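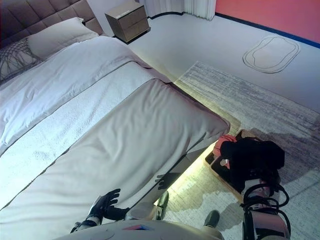 The show bedroom at Zeketine, with the nightstand and white curtains behind the bed.

Lama Qudah was still pulling at a corner of the duvet when I got there, a little after nine on a gray October morning, and she kept pulling at it for a good part of our talk. She has been dressing bedrooms for Zeketine for 6 years, first in the old shop in Brerdale and now in the rooms upstairs, and she told me she still can't walk past a bed without wanting to fix it.

"My mother was the same," she said, laughing. "We'd go to visit my aunt and she'd be in there straightening the pillows before she had her coat off!"

I had come to ask her about runners, I'll admit, having bought one last winter and never once put it on the bed. She was very kind about this. A runner, she says, is for the foot of the bed and for the life that goes on there - the suitcase, the cat, the person who sits down to put on socks. She likes a pale one over white bedding, a shade or two warmer than the duvet, and she likes it wide. "People buy those skinny little strips and it looks like a scarf somebody left behind. Go wide. Let it hang down a bit."

Then we got on to clothes, and I could tell this was what she really wanted to talk about.
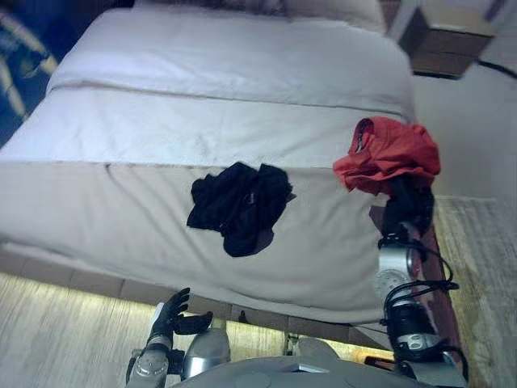 "Everybody puts clothes on the bed," she said. "I do it, my daughter does it, I've seen it in very fancy houses." Her rule, which she calls the Kan rule after the street where she had her first apartment, is that the bed can be used for sorting all day long as long as it's clear by supper. She folds one thing at a time and puts it away before she picks up the next. When she timed herself with a full basket it took 30 minutes, and she was rather pleased with that, though she had the radio on and says the songs may have helped.

I asked about pillows, and whether they all have to match. They don't, she said, and she looked almost hurt that I might think so. Two plain ones and something with a pattern is plenty for her, and she'd sooner see them a bit squashed than standing up like soldiers. She once did a room in Brultach with so many cushions that the owner had to keep a chair just to hold them at night. "I was young," said Lama. 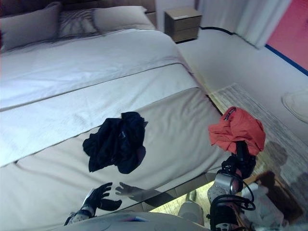

Plain pillows, one with stripes, and the wide beige runner.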